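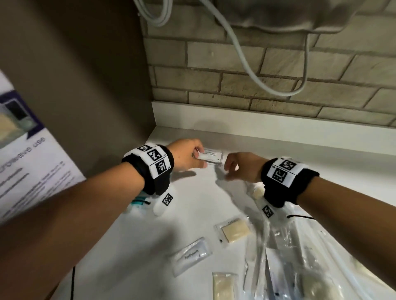 **HOUSEHOLD & SERVICE AUTOMATION / PRESS RELEASE**

**Rulton Publishes Results on Small-Packet Sorting; Human Hands Remain Well Ahead**

Rulton, a developer of control software for service machines, has released the April results of its toiletry sorting study. The task is a common chore in hotels and serviced apartments: take a mixed pile of sealed packets, separate it by type and lay the items out on a counter. The study covers toothpaste and shampoo sachets, wrapped soap, wet wipes and toothbrushes in clear plastic.

The company recorded 3,249 picks performed by people wearing marker bands on both wrists. From these, 1,430 were selected to train Clumia, the company's two-arm control program. Clumia was then run on the same types of packet, without human help, at the Hviid test site.

On single soap bars in stiff wrappers, the program completed the pick and placement in most attempts. On flat sachets it did not. The most common fault was a failure to lift the edge of the packet from a smooth surface, followed by picking up two items at once. Clear packaging caused further errors, as the depth sensors often returned the counter surface in place of the wrapper.
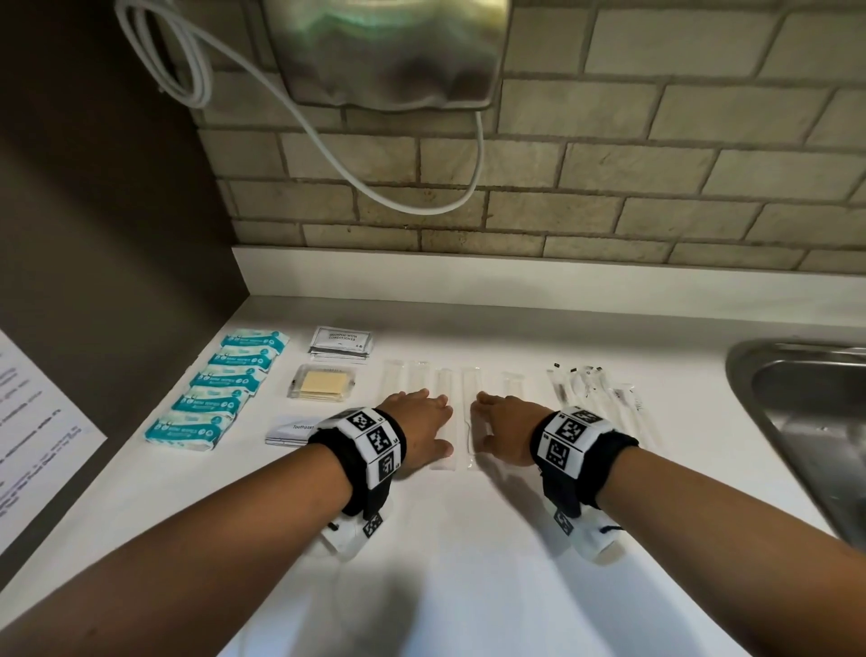 **Can a machine take over this chore today?**

A machine can handle part of it, under supervision and at a slower pace than a person. Rulton does not consider the current version ready for unattended use in a guest room or a home.

Speed was measured separately. A trained person set out a full group of items in 18 seconds. Clumia needed several minutes for the same group, and much of that time went to repeated attempts on one or two packets.

"Rigid items are close to solved for our purposes. Thin film is the open problem," said Dexter Dimaculangan, head of manipulation at Rulton. "A person slides a sachet, pinches one end and passes it to the other hand without planning any of it. We have to plan all of it — and the packet bends while we do."

Two-handed work accounts for a large share of the remaining gap. Orienting a packet with both hands calls for matched grip force on each side, and the present fingertips do not sense force finely enough to hold a thin sachet flat.
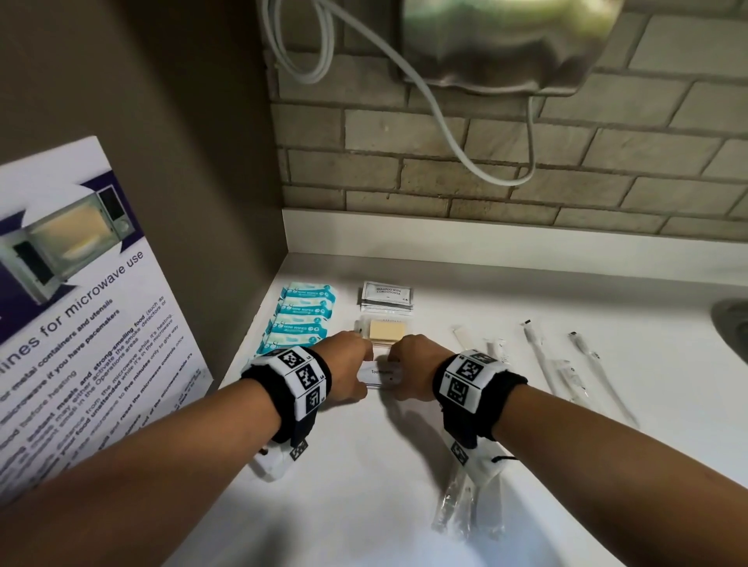 *Two-handed grip on a toothpaste packet, with sorted toiletries behind.*

The next version, Clumia 2, will use softer fingertips supplied by Zosurura and a revised method for detecting transparent film. Testing will cover the same packet types so that results can be compared directly. Rulton has not set a release date or a price.

A technical summary, including failure categories and the test procedure, is available from the Rulton press office on request.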